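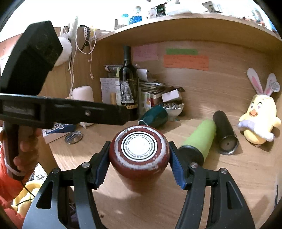 4.2 The Flallik hand-held gripper kit

Figure 3. Upturned vacuum mug between the fingers of one Flallik unit, with the second unit held to the left over the same desk.

The Flallik kit is sold by Nurkasik as a pair of hand-held grippers, each with its own camera, together with a charging base and a licence for the recording software. We reviewed it as a complete product, in the form a small laboratory would receive it, and made no changes to the hardware. The three kits we compared were bought at list price. The other two, Tully and Gollum, are covered in Sections 4.3 and 4.4.

Each Flallik finger is a parallel linkage with an angled tip, and the inside of each tip carries a ribbed blue pad. The two fingers move together and stay mirrored across the grip. Large triangular openings in the outer parts of the fingers let the camera see a little of the desk behind them, which helped our annotators when a small object was close to the hand. The round silver pivot pins can be seen in Figure 3. On our units they needed no attention during the trial, but one pad came away from its tip in the second week and was replaced from the spares bag.

We tested all three kits on desks that were in everyday use. Siiri Nurmi and Gilles Tanguy asked colleagues and students for permission to work on their desks as they stood, and nothing was tidied beforehand. The desk in Figure 3 is typical of the more crowded ones. Papers and booklets are stacked at the back beside a wine bottle, tumblers lie on their sides next to the mug, and a plush chick with bunny ears sits against the side panel. Such desks are harder than the bare tables used in the maker's own demonstrations, and we think they are nearer to what a buyer will want to record.

The task set had four parts: turn a cup or mug upright, stand a fallen tumbler, move a soft toy, and clear a sheet of paper to one side. Over the whole trial we recorded 1,533 attempts with the Flallik kit, of a planned 2,000. The shortfall came mostly from battery changes. A full charge lasted 73 minutes in continuous use, and the charging base takes only one battery at a time.

Upturned mugs gave the most varied results. A mug that narrows towards the desk leaves the pads less to hold lower down, and operators differed in how they dealt with it. Raili Manninen preferred a high grip near the base of the mug, while Veikko Tuominen went low and tilted the unit. We kept both approaches in the data and marked them with separate labels. Painted metal was also more likely to slip than bare plastic. Operators who had used the kit for less than an hour tended to close the fingers too early, before both pads were level with the sides.

Two-handed work was comfortable at the centre of the desk and awkward at the edges. The upper part of each unit is bulky, and when both were brought close together one often blocked the other's camera. Of the 42 recordings we rejected on viewing, most were lost in this way. Kaisu Honkanen found that holding the second unit well out to the side until it was needed reduced the problem, and we adopted this as a rule for the later sessions.

Nurkasik supplied a software update in September which shortened the pairing step. The results in Table 2 were all collected before it was installed.

Last updated: 15 May 2019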